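Wednesday, November, late afternoon

Okay, sourdough log, because I promised to write down what we're doing with the office starter and I've been keeping it all on the backs of envelopes. The starter is Bedik, the jar is the tall one from Trirasska, and Bedik is grumpy this week. I came in at lunch expecting bubbles to the rubber band and got a flat gray puddle with a bit of liquid on top. It smelled like nail polish remover, so it was hungry. Poured the liquid off, stirred in fresh flour and water, and moved the jar from the windowsill to the top of the fridge, where it's 23 degrees and stays that way.

I also switched the flour. We ran out of the rye on Monday's bake and all I could find was the plain white bread flour from the back of the cupboard (the Matić bag, with the torn corner – please somebody put a clip on it!). I suspect that's half the trouble. White flour alone has always made Bedik slow, and I was stingy with it on top of that. My last three feeds were tiny because I hate throwing the discard away, and then I wonder why there's nothing going on in there.

So the new plan is 1 part starter, 2 parts flour, 2 parts water, by weight, twice a day until it perks up. I did the first one at noon and had a look at four. A few bubbles against the glass, small ones, and the sour smell had calmed down a lot. Not ready to bake with, but I was pleased enough to go and tell people about it, which they put up with nicely. 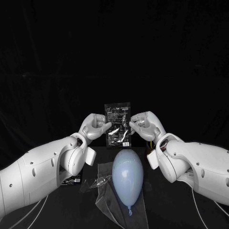
Despina Pavlović thinks I'm feeding it too much too soon. She would keep it at equal parts for two days and let it get properly sour first, and she says a weak starter just gets watered down if you bury it in flour. She'd also drop the fridge-top idea and use the oven with only the light on. I'm writing that down because she may well be right, and her loaves do have better holes than mine.

What I might do is split it. Half goes in a jam jar on Despina's schedule, half stays in the tall jar on mine, both with the same flour, and we mark the levels with tape. If anyone is in early, please write the height on the tape and don't stir!

Loaf from Monday, for the record: total dough weight 891 grams, baked in the old Pruvbridge pot, lid on and then lid off. Crust was great, dark and crackly. Inside was tight and a little gummy near the bottom – I cut it warm, I know, I know. Ojnen's spelling of "gummy" on the tasting sheet is now "gumy" and I'm leaving it.

To buy: rye, rubber bands, a clip for that bag. Next feed at midnight if I remember to take the jar home, otherwise first thing tomorrow.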